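How to Mark a Grid on a Workbench Without Losing Your Temper

My bench is a Skarnmont, bought secondhand, and it has never met a right angle it liked. I mark a grid on it anyway, because eyeballing things has cost me 225 dollars in ruined shelf boards.

What you need

A long straightedge, a framing square, a sharp pencil, a rag, and a roll of thin colored tape.

1. Clear the bench. All of it. The mug too.

2. Wipe the surface down and let it dry. Tape laid over sawdust sticks beautifully to the sawdust.

3. Pick your best edge. On mine that's the front one, which wanders less than the others. Everything gets measured from there.

4. Tick off your spacing along that edge. I use nine inches. Measure every tick from the same end of the bench — if you hop from mark to mark, the errors pile up.

5. Square your first line off the edge, pencil it, then check the diagonals of one full box. If they don't match, move the line, however attached to it you've become.

6. Lay the tape beside the pencil, always on the same side. Press it down as you go and don't stretch it. Stretched tape creeps back overnight and takes your accuracy along.

7. Leave gaps wherever you clamp or glue. A broken line is still easy to follow, and you won't be peeling shreds out of a joint in February.

Replace any strip that starts to curl.

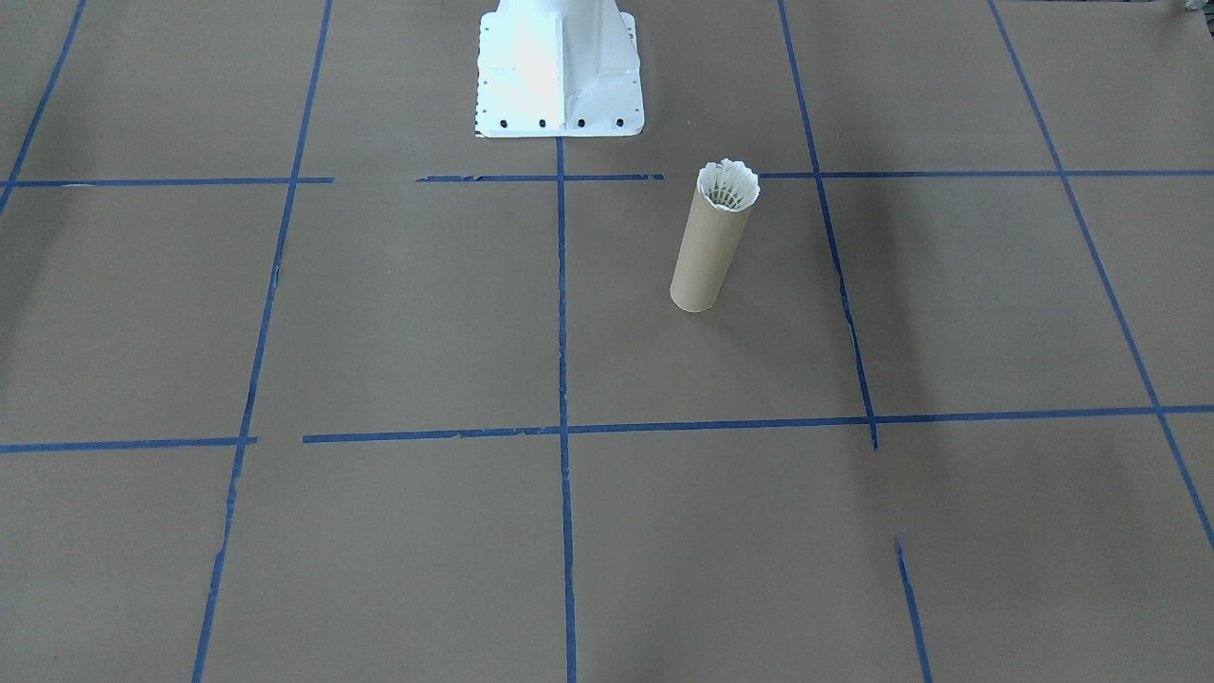

Blue grid lines, with breaks, on a gray-brown surface.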